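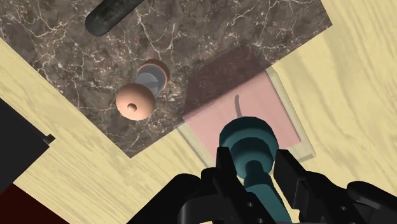
Dark brown marble, white veins, light wood table.

Folding and Trimming Your Own Programs at Home
Posted by Jaqueline Tovar, September 26, 2020

I had 300 bulletins to fold for the Samarakoon wedding last month, plus the matching place cards, and the print shop wanted more for folding than they did for the printing! So I did them at the kitchen table over two evenings with the radio on, and a few of you wrote in asking how I keep the folds from cracking. I've been doing church and wedding paper for a long time now (mostly for friends, then friends of friends, then people who found my number on a bulletin board) and I've ruined plenty of it, so take what's useful.

Find the grain first
Paper bends easily one way and fights you the other. Take one sheet, curl it loosely side to side without creasing it, then curl it top to bottom. The easy way is with the grain, and you want your fold running that same way. If your sheets came grain short and the fold has to go against it, you can still manage, but score every single one. Ask the shop before they print. I forgot to ask on the Vallik job and got a fuzzy white line down the spine of a lovely solid navy cover. I colored them in with a marker. Don't do that, it shows.

Score before you fold
A bone folder is nice, but I used an empty ballpoint pen for years and it did just fine. Put a cutting mat or an old magazine underneath so there's some give, line up a metal ruler, and pull the pen toward you once with medium pressure. Going back over it a second time usually means two lines right next to each other, and then the fold wanders between them. Thin text paper doesn't need scoring at all. Cover stock does, always.

And fold so the little ridge ends up on the INSIDE. It feels backward! Try it both ways on a scrap and you'll see which one lies flatter.

Make a jig
My jig is two strips of mat board taped in an L shape on a piece of shelf board. Slide the sheet into the corner, fold it over to meet the same corner, crease from the middle out. Once you get going you stop looking at it. I keep a scrap of copy paper between the folder and the print so it doesn't leave shiny streaks, especially on dark ink.

Trimming
New blade. I know, I know, but a new blade. I snap mine off after every 18 cuts or so through card, oh, let's say after every 18 cuts, period, so I quit arguing with myself. Light passes, three or four of them, with your weight on the ruler and your fingertips well back. Trim after you fold and nest the pages, otherwise the inside ones poke out past the cover.

Leave ink alone overnight
Solid color takes longer than you'd think, and damp weather makes it worse. I stack in small piles and cross them like bricks. For the Hustalholm concert I stacked everything in one tall tower and found gray ghosts of the choir list on the back of every cover.

Odds and ends
Rubber finger tips from the office store, wonderful for counting.
Baby powder on your hands if they get sticky, but just a dusting.
Print extras. I spoil more on the first dozen than on all the rest put together.
Flatten finished piles overnight under a heavy cookbook with a clean sheet on top.
For an order of service, go bigger on the type than looks right on your screen. I set hymn numbers at 18 point and I still see people holding them at arm's length.

Next time I'll go through sewing a booklet with plain button thread, which I learned from an old Jirnell pattern leaflet and have been doing slightly wrong ever since. If you've got a trick for getting marker off a ruler, send it my way!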